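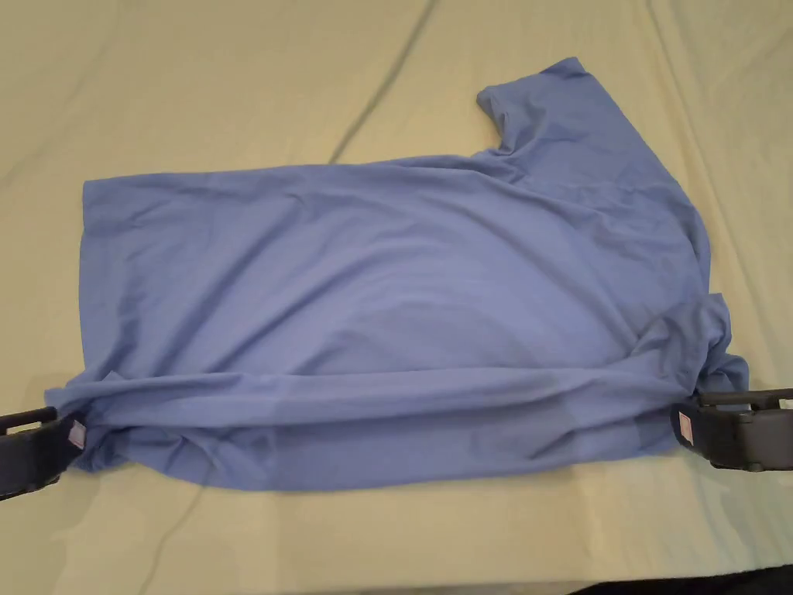 Indgate designs and supplies hand-held gripper kits for recording two-handed manipulation of soft goods. The company was set up to serve robotics teams that need cloth handling data but do not want to build and maintain their own hardware. Garments are the main workload. A short-sleeved T-shirt laid flat, with one jaw clamped at each end of its lower edge, covers most of what the kit has to do: pick up a thin layer, hold a corner without slipping, and keep the fabric between the two hands under even tension. The small pink pads on the inner jaw faces sit directly against the cloth.

What we supply

Our current product is the Fluder kit. It contains 2 grippers, a head-mounted camera, a charging dock, spare jaw pads and a hard case. The grippers work as a pair and share one clock, so left and right jaw positions can be read against the same video frame. Each gripper records jaw opening and pose. Files are written in an open format, and the reader library is included with the kit at no extra charge.

Fluder is sold outright or rented by the month. Rental customers receive replacement pads as part of the fee. Customers who buy the kit can order pads in packs of 5. 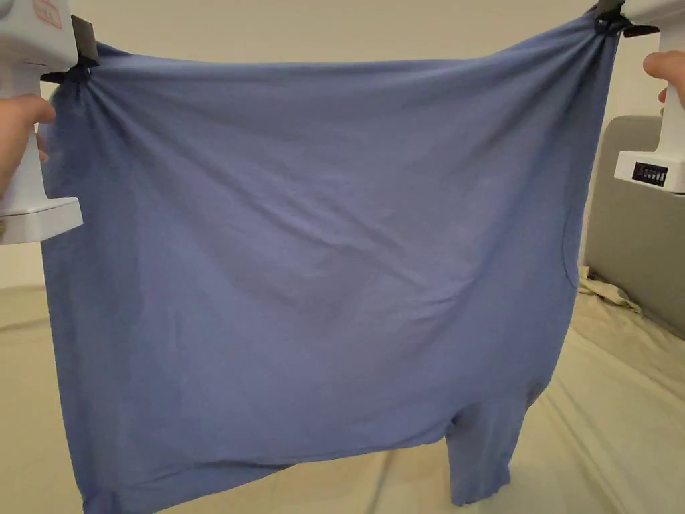

Saarela is our recording service. A customer sends a task list and, where needed, the garments. Our operators carry out the tasks with the same kit we sell and return checked files. A standard order is 400 episodes per garment type. Smaller orders are accepted, but setup is billed separately. Typical tasks are flattening, folding in half, turning, hanging and transfer from one surface to another. Work is done on beds and tables in furnished rooms as well as on the bench, and the surface type is logged for every episode.

Fano is the software that goes with both. It aligns the video with the gripper signals, marks each grasp and release, and flags episodes with dropped frames. It runs on a desktop computer and does not require an account. The May release added side-by-side playback of two episodes.

How we work

Indgate has been in business for around 5 years. Design, assembly and calibration are done in the same building. Every pair of grippers is calibrated before shipping, and the calibration sheet is packed in the case. Repairs are handled by the people who assembled the unit.

We do not sell robot arms. Mounting plates are available on request for customers who want to fit the same jaws to an arm they already own. Drawings can be supplied before an order is placed.

Page last revised 2025-10-14.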